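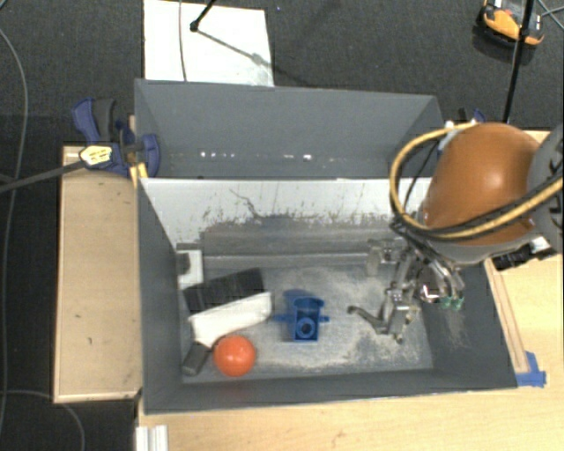 ## Week 7: Signing is not registering

Last week we left Gallow and Bretau with a signed agreement, a handshake and a block of land. The land title still said Gallow. Most of you wanted to know why that mattered. Bretau's bank wanted to know too.

**Two layers**

- *Between the parties*: the contract binds from signing. Bretau can sue.
- *Against everyone else*: the register decides. Until the transfer is lodged, a stranger who searches the title sees Gallow and is entitled to believe it.

**Problem for the tutorial**

Gallow, being Gallow, sells the same block again, this time to Calloway, who pays in full and registers at once. Calloway had heard "something or other" about an earlier buyer at a barbecue.

1. Does the barbecue count as notice? Does notice alone defeat a registered title?
2. What would a caveat have done for Bretau, and when should it have gone on?
3. Who is left holding a claim for money, and is Gallow still in the country?

Read pp 267-281 of the casebook. The footnotes are better than the text - Achterberg wrote the footnotes.

Answers to Iwona Szewczyk by 4 pm, one page. Last year someone handed in 62. She read them all, and has not forgotten the name.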